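Review: Kershaw Penden tabletop arm with two-finger gripper

Reviewed by Anas Berrada, 12/16/25

The Penden is sold as a tidying arm. It bolts or clamps to a table, looks at whatever is in front of it, and puts things where you have told it they belong. Kershaw lists kitchen utensils, stationery and small toys as supported categories. I have had a unit on loan since March and used it on two kinds of work: clearing a household table, and feeding small parts at a friend's repair shop. The question in both places was the same, and it is the one most readers write in with. Can it take over a chore, or does it only move the chore somewhere else?

Setup

Assembly took 50 minutes, most of it spent on the clamp. The clamp plate has two bolt positions and the manual shows only the outer one. On tables with an apron deeper than the jaw opening you need the inner position and a shorter bolt, which is in the bag marked as spare. Calibration is a separate step that moves the arm through a fixed pattern, and it must be repeated if the clamp is touched. I repeated it often.

The teaching software is usable. You guide the gripper by hand to the drop position, name the position, and assign object types to it. Positions survive a power cycle. Object assignments did not until the second firmware update, so check the version on a used unit before paying for it.

Picking flat objects

Flat, rigid, low objects are the standard test for any two-finger gripper, and they are where the Penden is least consistent. A spoon lying on a bare table offers very little height to grip. The fingers have to come down almost to the surface, close without scraping, and choose a point along the object that will not let it swing. With a spoon the handle is the obvious place, but the bowl carries more of the weight, and a grip taken far back on the handle lets the head droop and rotate.

I ran 30 picks on wooden utensils, changing the angle each time. The arm completed 23 of them. Of the seven failures, four were grips too near the end of the handle, so the spoon pivoted and was dropped short of the tray. Two were attempts where the fingers closed above the spoon and the arm carried on to the tray holding nothing. In the last, the arm stopped with a contact fault because a finger had met the table. 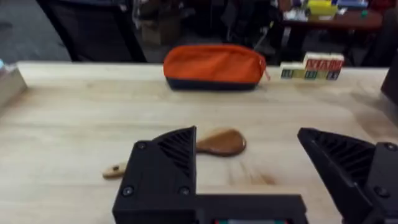 The empty carry bothers me more than the drops. The arm knows its finger opening to a useful accuracy, and a closed gripper with no resistance should be treated as a miss. Kershaw support, in the person of Leonilde Macedo, told me that the check exists but is disabled for thin objects, where it gave false alarms. She was quick to reply and clear about the tradeoff. I would still like the setting exposed.

Soft and zippered items

Pouches, cloths and pencil cases are easier to grab and harder to place. Almost any grip holds fabric. What the Penden cannot do is tell how the rest of the item is hanging, so a full pouch tends to land on its side with one end over the edge of the tray. It will not open or close a zipper, and Kershaw does not claim that it can. If your idea of tidying includes putting the pencils in the case first, that part is still yours.

Blocks and stacks

Single cubes are the best case. Grip, lift and placement were clean, and I stopped logging them. Stacks are another matter. The arm takes a stack from the top down, which is correct, but it does not look again between picks unless the option called Rescan is on. A slightly disturbed lower row then gets gripped at the old coordinates. Rescan solves this and adds a noticeable pause to every cycle. Leave it on.

In the shop

Kristof Dekker repairs small pumps and let me set the arm up beside his bench for a week. The job was to lift housings from an input tray and set them on a mat in one orientation. With identical parts and a fixed tray this is old, solved automation, and the Penden did it without trouble. The reason to buy something like this would be the mixed tray, where every part is different. On mixed trays it needed a person within reach. Kristof cleared a fault, went back to his work, and was called over again before he had his gloves on. He did not ask to keep it.

For comparison I borrowed an older Arkarent arm from Frans Verhoeven. It has no object recognition worth the name and must be programmed point by point. On the fixed tray it was faster and quieter. On the mixed tray it was no use at all.

Speed

A table I clear by hand in 2 minutes took the Penden 57, with Rescan on and three faults reset by me. It can be left alone for parts of that time, but I would not leave the building. The motors are quiet enough for a room with a conversation in it. The joint brakes click on release — you stop hearing them after a day.

Maintenance

Wipe the grooves in the fingers. Dust collects there and grip on smooth objects gets worse before you see any dirt. The finger screws worked loose once on my unit and wanted a drop of threadlocker. Replacement fingers are sold in pairs only.

Verdict

As a development platform or a teaching arm, the Penden is well made and I have few complaints. As an appliance it is early. It handles single rigid objects with some height to them, on a clear surface, with someone nearby, and that describes a small share of what is on my table on an ordinary evening. Readers who want repetitive shop work done should buy a simpler arm and a fixed tray. Readers who want the table cleared should wait for a version that notices when its hand is empty.

The loan unit goes back to Kershaw with the original clamp bolt and one spare pair of fingers, unopened.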